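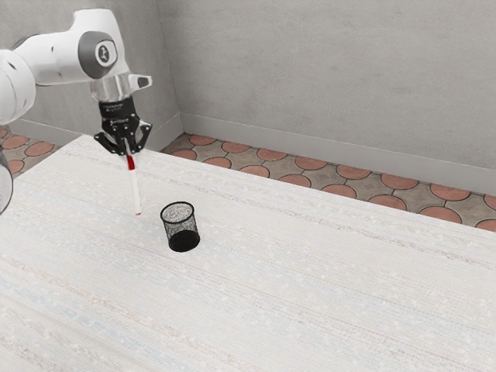
Jabari Tanui says the whole thing is snake oil and I should have shut the door on them, but he says that about most things, and I'd like a second opinion before I cancel.

A man from Yammine came by our place in Kurnimside and offered a free water test. I let him do it. He filled a little vial from the kitchen tap, put in some drops, shook it, and it went pink. Then he did the same with bottled water from his bag and it stayed clear. He said our water was "very hard, 10 grains" and that it was eating the water heater. What he's selling is a salt-free unit called the Teltari. No salt, no drain line, no electricity, no maintenance except a cartridge. It clamps on where the line comes into the house, and there's a canister next to it. $56 a month on a lease, and I signed because he said the price was only good that day. Yes, I know.

I've got the usual white crust on the shower head and spots on the glasses. The kettle gets scaly. The heater is old but it works. I have until the end of the week to back out.

What I want to know:

- does a salt-free unit do anything at all
- is the drop test real or a trick
- if the answer is "buy a regular softener," what does that involve in a house with no room near the main

I've read the brochure twice and it never says what comes out the other end. It talks about "restructured minerals" and has a graph with no numbers on it.

*Posted March 2024 in Home & Repairs, Cevville*

---

## Answers

### Rawan Nseir

I'd cancel, and I'd do it in writing, today. You can always sign again later if you change your mind. I've never once seen a "today only" price that wasn't there the next week.

Taking your questions in order, more or less.

The drop test is real. The drops react to calcium and magnesium, and pink means they're present. All it told you is that you have hard water, and your kettle had already told you that. The bottled water comparison is theater, because he picked the bottle. Some bottled waters would have gone just as pink. It also says nothing about whether the water is safe or whether it's hurting your heater.

The 10 grains may well be right. That's hard by anybody's chart, though "very hard" usually starts a bit higher. Don't take his word or mine. The city water department has to put out a yearly water quality report, and hardness is often in it even though it isn't something they're required to limit. If it's missing, call and ask. They know the number.

Now the unit. "Salt-free" gets used for at least two different things, and it sounds like he's blurring them.

One is a tank or canister with special beads in it that get the calcium to form tiny crystals, which then wash through without sticking to things as much. There's some decent testing behind that kind. It doesn't take anything out of the water, so the spots on your glasses will still be there, and soap won't lather any better. If your main complaint is scale inside the heater, it might help. 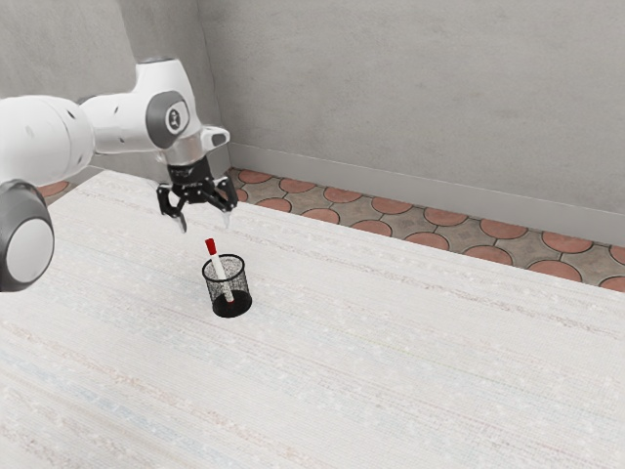

The other kind is the clamp-on: magnets, or a coil of wire around the pipe. I have looked for a good independent test of those on a house supply for years, and what I find is small studies that disagree with each other, plus a lot of happy customers. Happy customers don't mean much when nobody measured the scale before or after. If the Teltari is a clamp plus a plain carbon cartridge, then the part that's supposed to handle the hardness is the clamp, and you'd be leasing a taste filter.

So call Yammine and ask what the media in the canister is. Ask for the model number and whether it's certified for scale reduction, and by whom. Then go look it up on the certifier's own website. A logo on a brochure is easy to print. If the person on the phone says "proprietary," I'd take that as your answer.

And read the lease for the length. He gave you a monthly price — did he give you a total? Look for the buyout, who pays for removal, and what happens if you sell the house.

> **Comment:** The lease is six years. I had to hunt for it. Nothing about removal.
>
> **Comment from Rawan Nseir:** Then multiply it out before you do anything else, and compare that with the price of a new water heater.

---

### Anonymous neighbor

We had one of those clamp things at our old house and I thought it worked great, glasses were way better. then my husband pointed out we'd changed dishwasher soap the same month. so who knows. vinegar on the shower head overnight in a sandwich bag does more than anything I ever bought

---

### Old Pipes, Cevville

I'll take the last question, since the others are covered.

A regular softener needs three things: a spot on the cold line after the outdoor faucets branch off, a drain, and an outlet. It does not have to sit right at the main. In the Kurnimside houses I've been in, the line usually runs along the garage wall, and you can cut in there if the outdoor faucet is fed ahead of it. Measure first. A small one-piece cabinet model takes up less floor than people expect, but you need clearance above it to pour in salt, and a forty-pound bag is no fun to lift over a water heater.

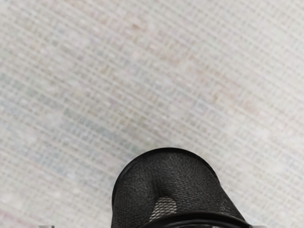 The drain is what gets people. It has to have an air gap, so no shoving the hose down into a standpipe and calling it done. If the nearest drain is on the other side of the house, get a price on that run before you pick a unit, because it can cost more than the softener.

Somebody will tell you that softened water is slimy or loaded with salt. It does feel different in the shower. There is some sodium in it, and if you're on a strict low-sodium diet, ask your doctor and maybe leave the kitchen cold tap on hard water. A lot of people do that anyway for the taste.

I'm not convinced you need one, though. At your hardness I'd flush the heater and see what comes out. Turn off the power or gas, let it cool down, hook a hose to the drain valve and run it until it's clear. One caution, if it's really old and has never been flushed, those plastic drain valves like to drip afterward, so have a cap on hand. Mine was 22 years old when I finally replaced it, on the same city water, with no softener, and it went at a seam. Doesn't prove anything either way, but a salesman would have had you believe it was doomed at six.

> **Comment:** Canceled by certified letter. They called back the same afternoon and offered a lower price. When I asked what was in the canister, he said he'd have to get back to me.
>
> **Comment from Rawan Nseir:** Keep the receipt from the letter, and watch your card statement through August.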